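Review: the hand-held gripper kit from Pluda, tried at the Trovosier open day

I went to the open day at Trovosier on 17th April with one question in my mind. Our small lab must decide before November if we buy a pair of hand-held grippers for recording demonstrations, or if we continue to move the robot arm with our hands, as we do now. The Pluda kit was the one I wanted to try, so I went to that room first and saw the other things later.
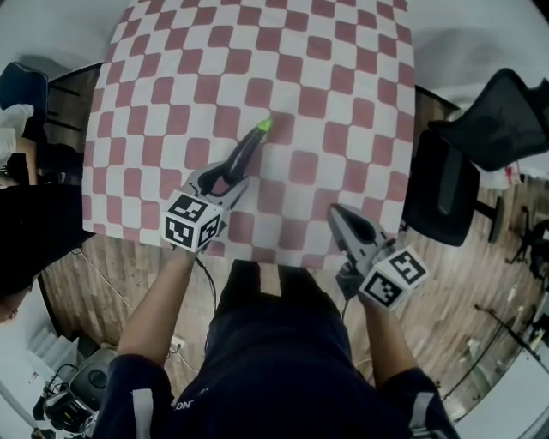 The registration was simple, but the signs in the building were not. The Pluda room was one floor above the place that was printed on the map, and I lost 8 minutes in a corridor with closed doors. Visitors could book a turn of twenty minutes. I had two turns, one before lunch and one at the end of the day, when it was more quiet and the staff had time for longer answers.

The kit is two grippers with a marker cube on the back of each, the cables, a case, and the recording software. You hold one gripper in each hand and do the task yourself, and the software saves the movement of both hands together with the opening of the jaws. The task that day was vegetables on a table with a checkered cloth. You pick one, bring it to the other side, and put it down with the stem turned away from you. It sounds like a game for children, and my first recordings were really bad. I moved too fast and I turned my wrists too much.

First the weight. In the first minutes I found the grippers light. After fifteen minutes I felt them in the thumb and in the outside of the forearm, more on the left side, and I am right-handed. The plastic body is smooth and comfortable, but I would like a softer grip, or at least a strap. A woman who waited after me had small hands, and she told me she could not close the jaws completely without changing her hold. For a team where many people record, this is important and should be tested before buying.

The jaws are the best part. I chose the eggplant because its skin is slippery and its shape is thick at one side and thin at the other, and I expected it to turn and fall. It fell one time from all my tries, and that time I took it too near the end. You feel the contact quite well through the handle. With the smaller vegetables I had more trouble, as the black jaws hide the thing you want to take and you must look from the side.

The cables I did not like. They are thin and do not pull much, but each gripper has one, and when I crossed my arms to pass an object from left to right they touched each other. I asked for a wireless version. The answer was "we are working on it," and I have heard this sentence at other open days too.

About the cubes: the tracking follows them well if you keep them visible. When I turned the left hand palm up, the software lost it and showed a yellow warning. It found the cube again quickly, but the recording had a hole and I had to repeat it. The team keeps a set of 823 recordings from this same task, and they said the holes are mostly made by new users. I believe it. In my second turn I had only 2 warnings.

The software by Warraich is plain and a little slow. Saving is one click. Deleting a bad recording needs three windows, and you delete many in the beginning. The manual is good, with short sentences, which I was thankful for.

After lunch there was a demonstration with the robot arms of Plilturen, trained with data from these grippers. The arms moved a carrot and a pepper without problem, slower than a person. With the eggplant they stopped once and a technician started the program again. I was happy that they did this in front of the visitors and did not hide the arms behind a curtain. The talk that came after was too long for me and had too many slides.

Price was only given for the full set, and spare jaws are sold separately. The rental needs a minimum of 200 hours in one year, too much for a lab of our size. I asked if two labs can share one rental and I still wait for the reply.

My rating is four out of five for the jaws and the manual, three out of five for comfort, and two out of five for the cables. I will ask for a loan kit for one week, with our own table and our own objects, and I want the person with the smallest hands in our lab to try it first.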